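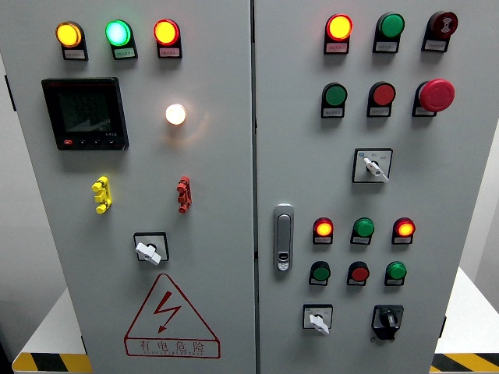 People who rent a unit at Clarent Yard ask us the same things about the control cabinet, usually after someone from a supplier has told them something different. We run a small tenants' page and have no cabinets to sell, so treat what follows as the view of people who have been sold a few things they didn't need. The row of amber, green and red lamps along the top of the left-hand door gets the most questions, so it comes first.

Three lamps are lit. Does that mean everything is fine?

It means three lamps are lit. On many panels a row like this shows that each phase of the supply is live, and the colours only tell you which phase is which. Red in that row isn't necessarily a fault. It also doesn't prove the voltage is right or that anything downstream is working. Check the drawing that came with your cabinet. If there is no drawing, ask for one in writing.

If the lamps go out, is it safe to open the door?

No. Lamps fail. A dark lamp is not a test, whatever the fitter on the phone says. Isolation and proving dead are jobs for a qualified electrician with a proper tester, and the warning triangle is there on good days as well as bad ones.
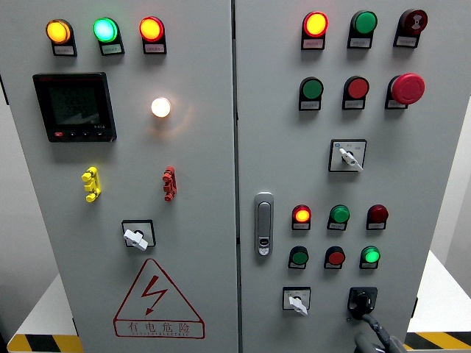 The same goes for the meter. It can tell you what it's measuring at the point where it's connected – nothing more. We've had tenants assume that a blank display meant a dead supply, and that is a very poor guess to make with 400 volts.

Should I pay for the Lolto monitoring package?

We were quoted 584 pounds a year for it in September. The brochure promises "total peace of mind" and then spends a page on what isn't covered. If you already write down your readings every week, we can't see what you'd be buying. 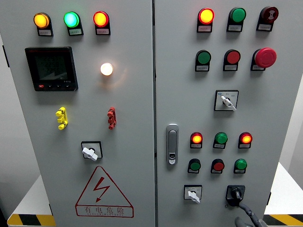 Barua wrote in to disagree, saying the alerts had been worth it for a unit left locked all weekend, though the first 3 were false alarms. Fair enough. Ask for a trial before you sign, and ask who gets the call at night.

Can I relabel the buttons myself?

Please don't. If you can't read the plates, have a translated list made by somebody who has the wiring drawing, and keep it beside the cabinet. Guessing from the colour of a button is how the wrong machine gets started. 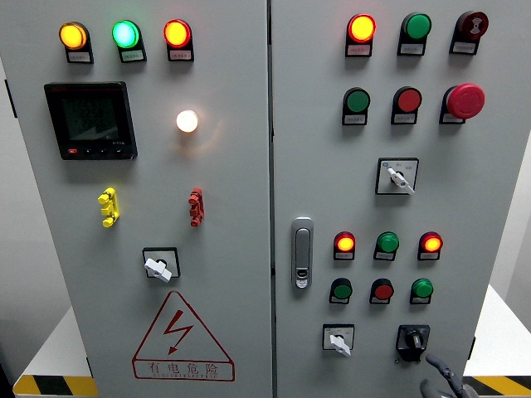

Emergency stop: the large red mushroom-head button, right-hand door.

Does the emergency stop cut all the power?

Don't count on it. It often stops the machinery and leaves parts of the cabinet live. Gosum, who sell the service plans, told us theirs "kills everything", then took 20 days to send a drawing that showed otherwise.

Page last checked 2020-01-20.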